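# Jornada de puertas abiertas sobre pinzas manuales: ¿qué preparo para que la gente pruebe?

**marta_taller**

Hola. En el centro cívico queremos montar en septiembre una tarde de puertas abiertas sobre robótica. La idea es que los visitantes cojan una pinza de mano, de las que se usan para grabar demostraciones, y hagan ellos mismos una tarea sencilla. Nos presta dos pinzas la gente de Terkton, ya configuradas, y vendrá una persona suya a resolver los problemas técnicos.

Lo que me toca a mí es decidir las tareas y colocar los puestos. Tengo una sala con 36 sillas, que puedo quitar, y enchufes solo en la pared del fondo. Espero grupos de 11 personas, casi todo familias y algún grupo de mayores.

Mis dudas:

- Qué tarea funciona con alguien que no ha cogido nunca una pinza.
- Si es mejor una mesa con piezas o un mueble de verdad.
- Cuánto tiempo dejar a cada visitante.
- Qué hacer con los cables para que nadie tropiece.

He visto que en Ekora hacían torres de cubos, pero me parece poco vistoso. Gracias por adelantado.

**Elif Naz Altıntaş**

Estuve ayudando en la jornada de Zendodex el año pasado y te cuento lo que hicimos.

Empezamos con cubos en una mesa y los cambiamos a media mañana. La gente apilaba tres y se iba. Después pusimos tareas domésticas y se quedaban a mirar aunque no les tocara el turno. Abrir un cajón, meter algo y cerrarlo se entiende sin explicaciones, y además sirve para hablar de por qué a un robot le cuesta: hay que acertar con el tirador, cerrar con la fuerza justa y tirar recto.

Sobre el mueble:

1. Que el cajón corra bien. Si se atasca, la gente tira del mueble entero. El nuestro hubo que encerarlo la noche anterior.
2. Tirador que sobresalga. Los de uñero o los rebajados en la madera son muy difíciles para un principiante.
3. Mueble lastrado o sujeto por detrás. Con niños es obligatorio.
4. Altura según el público. Si vienen mayores, no lo pongas en el suelo, porque tendrían que agacharse con la pinza en la mano.

El tiempo: dos minutos por persona, con un reloj a la vista. El primer intento casi siempre sale torcido, así que deja repetir dentro de esos dos minutos y no cuentes los fallos en voz alta. Con grupos de 11 y dos puestos te salen turnos cortos y la cola se mueve. Si solo tienes un puesto, parte el grupo y que la otra mitad vea las grabaciones.

Los cables los llevamos por detrás del mueble y los fijamos al suelo con canaleta de goma. La cinta americana se despega y deja restos en el parqué. Si tus enchufes están al fondo, coloca los puestos contra esa pared y haz que el público entre por el lado contrario.

Para el fondo usamos una tela lisa oscura. Ayuda a que los visitantes se fijen en la tarea y tapa las cajas que siempre se acumulan detrás.

En cuanto a los objetos, pon cosas de casa de formas y tactos distintos: algo blando, algo rígido, algo plano. Una toalla doblada, un bote de crema y un par de libros dan para media hora de conversación. La vajilla buena déjala en casa; si quieres una taza, que no te importe perderla.

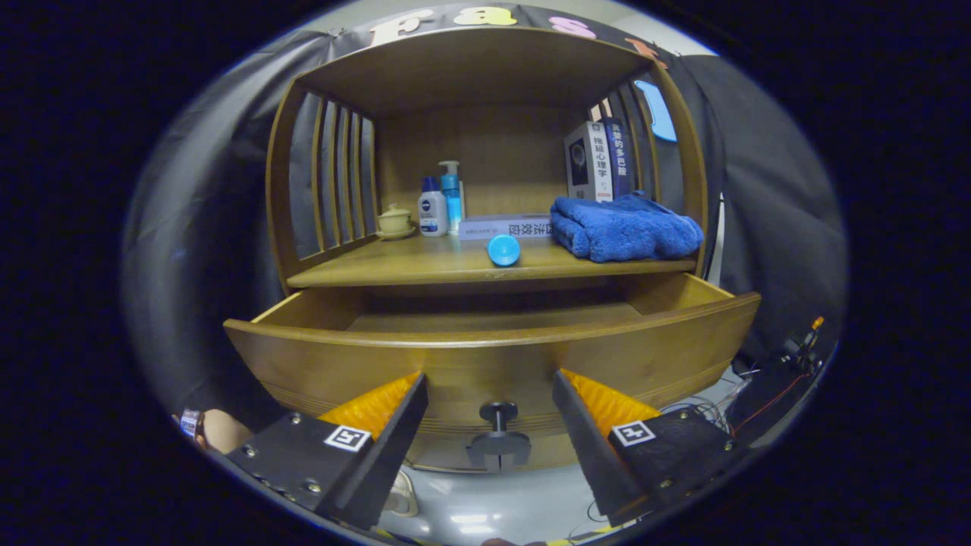 Un pomo redondo como el de ese cajón va bien, porque se puede coger desde los dos lados sin girar mucho la muñeca. Explica a cada persona que primero se coloque con un dedo de la pinza a cada lado del pomo, luego cierre y solo entonces tire. Casi todos los que fallan empiezan a tirar antes de haber cerrado del todo.

Otra cosa: avisa en la entrada de que se graba y ten preparada una hoja de consentimiento, sobre todo por los menores. A nosotros se nos pasó y hubo que borrar la primera hora.

**degraaf_fan**

Yo fui de visitante a la de De Graaf y lo mejor fue el café. Pon sillas para los que esperan, no las quites todas.

Lo de los cubos a mi hijo le gustó, no sé por qué dicen que aburre.

**marta_taller**

Gracias a los dos. Me quedo con el cajón y dejo una caja de cubos aparte para los pequeños. Elif, ¿la canaleta la comprasteis o la alquilasteis con el resto del material?

**Elif Naz Altıntaş**

Comprada, en una ferretería normal. Pide la de perfil bajo si van a pasar carritos o sillas de ruedas.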